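The Door That Pushed Back

A kitchen robot at Murgate stopped itself during a simple door test, and the fault log said nothing useful. The reason took most of June to find.

Murgate develops control software for household arms and tests it in simulated kitchens before any hardware moves. The tasks are ordinary: open a refrigerator, reach over a counter, pick up an item and put it on a plate. One model of arm is used for all of them, and so is one controller, named Skivness after the village where its first version was written.

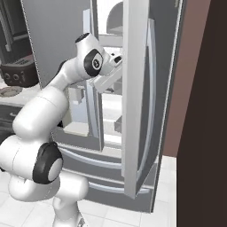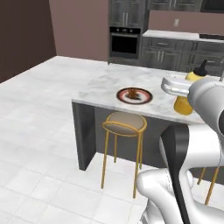 Simulated kitchen work: the arm at the open refrigerator, top, and over the marble island.

The fault first appeared in a batch of 200 overnight runs. In 3 of them the arm took hold of the refrigerator door, moved it partway, and then drove its wrist against the direction of swing with rising force until the simulator's limit check ended the run. The remaining runs were normal. The door opened, the arm let go, and the logged forces stayed low.

A failure rate that small is easy to blame on the simulator. Contact between rigid bodies is hard to compute, and a thin handle held between two fingers is one of the worse cases. Horațiu Olteanu, who leads the safety group, spent his first week on that theory. He halved the physics time step, then halved it again. The failures came back in the same runs, at nearly the same door angle.

"If it had been solver noise, it would have moved around when I changed the step," Olteanu says. "It stayed put. That meant it was ours."

Skivness estimates where a door's hinge is by watching the path of the gripper over the first few degrees of motion. It fits an arc to those points, takes the center as the hinge, and plans the rest of the pull along the arc. The points are held in a buffer of 1,024 samples. When the buffer fills, the oldest samples are meant to be overwritten and the fit repeated.

In the failed runs the door had moved slowly enough for the buffer to fill before the first fit was complete. The write position returned to zero, as designed. The read position did not. The fitting routine was handed a mix of new and old points in the wrong order, and on sample 241 it began to fit an arc that curved the other way. The planner then placed the hinge on the handle side of the door and pulled accordingly.

The repair was four lines. The larger problem was the force limit. It had been written into the simulator and left out of the controller, so a real arm running the same code would have relied on the motor current cutoff alone. Badeo, the supplier of the joint drives, sets that cutoff to protect the gearbox, and it is well above what a person's hand should be exposed to – a point the safety group had raised in an earlier review and then marked as closed.

Skivness now checks wrist force on every control cycle and releases the grip if the force rises while the door angle does not. It also rejects any hinge estimate that shifts by more than a set distance between fits. Both checks run below the planner, which cannot switch them off.

The second check has a cost. Sliding doors and folding cabinet fronts do not follow a single arc, and the arm now gives up on some of them. Olteanu's group is working on a separate model for those, tested against a cabinet set from Văduva with soft-close hinges. Release on hardware has been held until that work is finished.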